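Section 4: Setting Up Your Narnorach Kitchen Timer and Table Scale

Welcome to the fun part! By now you've unpacked the scale, peeled the film off the display and put in the batteries (if not, hop back to Section 3). In this section you'll level the scale, link it to the timer and weigh your first meal.

Before you start

Pick a table that doesn't rock. A heavy kitchen table is wonderful, a folding one will do, and a soft mat under the scale will throw your numbers off every time. Keep the scale away from fans and open windows too — it is sensitive enough to feel a breeze.

CAUTION: Do not stand on the scale or store anything on top of it. The load limit is 1,517 grams, and going over it can bend the sensor for good.

4.1 Leveling

1. Set the scale down with the display facing you.
2. Look at the bubble in the small round window. Turn the front feet a little at a time until the bubble sits inside the ring.
3. Press gently on each corner. If the scale rocks, turn the foot on that corner down until it stops.
4. Press ZERO and wait for the display to settle.

Note: Owners of the older Lacerda base have fixed feet. Slide the thin shims from the parts bag under the low side.

4.2 Linking the timer

1. Hold the timer button for 2 seconds. The light blinks blue.
2. On the scale, press MENU until you see PAIR, then press OK.
3. When the light goes solid, you're linked! Both units will wake up together from now on.

If the light keeps blinking, take the batteries out of the timer, put them back in and go again from step 1. Timers with Grerkoter firmware older than version 29 need the update first; it's on the Skarkano support page and it's a quick one.

4.3 Your first meal

Now for the bit we love. Weighing straight onto the plate you'll eat from saves washing a bowl, and once you get into the rhythm you'll wonder why you ever dirtied one.
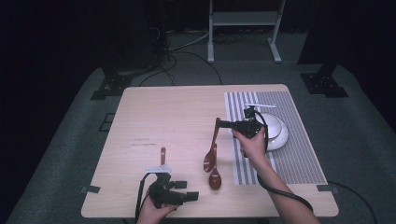

3 min read

1. Choose a plate with a raised rim, so that rice and peas stay put. Place it in the center of the scale.
2. Press TARE. The display goes back to zero.
3. Add your first food and read the weight. Press TARE again before you add the next one.
4. Press TOTAL to see everything together. TOTAL leaves out the plate, so a reading of 700 means 700 grams of food.
5. Lift the plate off. The display shows a minus number until you press ZERO — this is normal.

Placemats are fine on the rest of the table. Just keep the edges out from under the feet, and check the bubble again if you move anything.

CAUTION: Let hot pans cool before they go anywhere near the scale. The top can handle a warm plate, but a pan fresh off the stove will mark it.

Wipe the top with a damp cloth when you're done, and go on to Section 5 for saving your favorite recipes.

Last updated 9/3/23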